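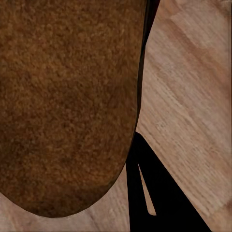
How I fixed my shoe-dropping bug in sim

If your simulated gripper picks things up fine and then lets go halfway to the shelf, I've been there. Mine was the Closatholm tidy-up task, two arms putting footwear away, and out of 29 runs the shoe hit the floor in 6. Very annoying!

First thing, stop watching the reward plot and replay the bad runs slowly. I'd blamed the planner for most of November. Then Shobha Poduval sat down with me and asked what force the fingers were reporting when the shoe slipped. Zero. The Druvine controller had timed out waiting on a contact message and gone back to its default, and the default was open (yikes, on real hardware that's a pinched toe or worse).
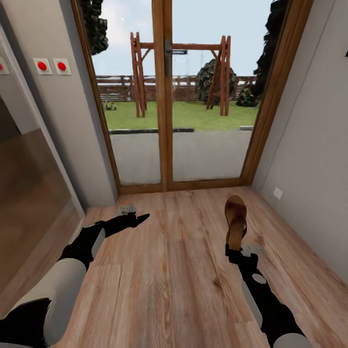 So, open your controller config and find the timeout behaviour. Change it from open to hold, then save and restart the whole thing - a reload won't pick it up. Next, add a check that pauses both arms if contact goes quiet for 2 ticks in a row. I put mine in the Jestow wrapper, but anywhere before the motion command is fine.

Now rerun your failed seeds before you try any new ones. Start with the arms slow, and keep an eye on the logged finger force, not just the shoe. 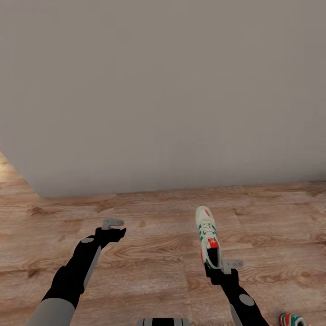 Sneaker in the right gripper, left one empty and open.

If you still get drops after that, look at your friction values. Mine were way too low for the soles, and I'm still fiddling with them.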